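Week 4 notes: reading a shop's books

Hi all, I typed these up from what I scribbled before class, so forgive the jumps. We left off last time with gross margin, and a few of you came up afterward still mixing it up with markup. Same two numbers, different bottom! Margin divides the profit by the selling price, markup divides it by what you paid. If you buy a lamp for $50 and sell it for $100, your markup is 100 percent and your margin is 50. Say it out loud a couple of times on the bus.

Now the Stuncombe furniture case. Sales for June were $3,814 and the goods sold cost $2,392. Take one from the other and you get $1,422 gross profit, so the margin is a bit over 37 percent. I like this case because the owner, Urs Moser, felt rich all month and then couldn't pay the rent on the Kasgate store. How come? Gross profit hasn't paid for rent, lights, wages or the van yet. It's the money you have left to pay those with.

The other thing that bit him was stock. He bought tables in June that he didn't sell in June — so the cash went out, but the cost stays on the balance sheet as inventory until somebody takes the table home. Go back to the chapter by Quách if that still feels odd (it did to me for a whole semester).
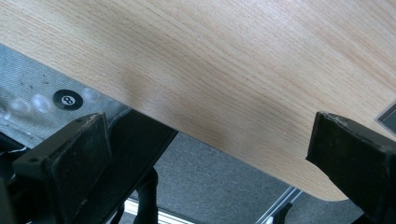

When the table does sell, its cost moves over into cost of goods sold, and only then does it touch your profit. Delivery charges from the supplier go in with the cost of the table. Delivery to the customer doesn't, that's a selling expense.

For next time, redo the Stuncombe sheet with 2 extra tables left unsold at month end and tell me which lines change and which don't. Show your work, please, even the messy bits.

Recent handouts
Week 3: Margin and markup
Week 2: Cash or profit?
Week 1: What goes in a ledger
The Cunton bakery case
Reading list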